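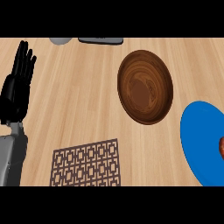 Table clearing in sim, June, entry 15

Kha Bạch and I gave the morning to the kitchen table set and the afternoon to arguing over what the numbers mean. Writing it down while I still have the log open.

Layout is the Plondunov table with the new grain texture. Black hand on the grey forearm, left side. Wooden bowl right of centre, blue plate over at the right, lattice trivet between the forearm and the plate. The grey slab and the rounded thing stay at the back as clutter and are not scored. Start pose has the hand upright, fingers together, well clear of the bowl. Good spacing between everything, so this counts as the easy layout.

The chore is the one Zedville asked for: put the bowl on the trivet, then push the plate back from the edge. They want to know if a machine could do the tidy-up in a staff kitchen after lunch. I keep telling them the sim will only answer part of that.

Morning run

Policy is the Cusi checkpoint from last week, no changes. Run number 1658. Left the seed fixed so that Kha can repeat it on her machine.

Bowl: the approach is fine. The hand comes in over the near rim, opens late and gets the thumb inside. Lift is slow but it holds. The trouble is at the release. The fingers let go one after the other and the bowl rolls a little on its base before it settles. On a real table with soup in the bowl that would be a mess. Scored as a pass all the same, as the rule only looks at where the bowl ends up. I think the rule is too kind and have put that in the issues list.

Trivet: once the bowl is down, one fingertip sometimes drops into a gap in the lattice on the way out and drags the whole thing sideways. I had the trivet's collision shape set as a flat slab until last month and we never saw this. Turned the proper mesh on and there it was. Slower to step, but I am keeping it.

Plate: worst of the lot. The hand tries to pinch the rim, slips, tries again. A person would just push it with the side of the hand. There is no pushing in the training set worth mentioning, so no surprise. Kha wants to add some by hand. I would sooner fix the reward first.

Afternoon

Tried 4 changes, one at a time:

Wider open pose before the bowl grasp. No difference I could see.

Lower friction on the fingertips. Worse for the plate, as expected. Put back.

Retreat straight up for the first part of the move after release. This cured the trivet drag. Keep.

Release all fingers together. Bowl settles better, but twice the thumb stayed hooked inside the rim and the bowl came up again with the hand. Needs more work. Left off for now.

Only 2 of these touch the release and I should really have run them together as well. Tomorrow's job.

Can it do the chore yet?

My answer for the Zedville call: moving a bowl, yes, if it is empty, on its own and in a place the hand can reach. Clearing a table, no. The real kitchen at Eseck has mugs stacked in bowls, forks under plates and people reaching across while you work. We have none of that in the scene. The time is also poor. I timed myself doing the same job at the bench with a bowl and a plate from the cupboard and I was done before the hand had finished its first approach.

Kha disagrees about the time. Her point is that no one is waiting for the table at night, so slow is fine so long as nothing gets broken. Fair enough. That puts the weight back on the release, and on what we do when it goes wrong. At present a failed grasp just gets tried again the same way until the clock runs out.

To do

Tighten the bowl rule: upright and still, as well as in the right place.
Write a push move for the plate, even a crude one.
Run both release changes together, same seed.
Ask Eseck for the weight of their plates. Ours is a guess from the kitchen scales.
Crowded layout next, with the bowl close up against the plate.

Log and settings are in the shared folder under the run number. Kha has the overnight batch queued on the second machine, please don't restart it.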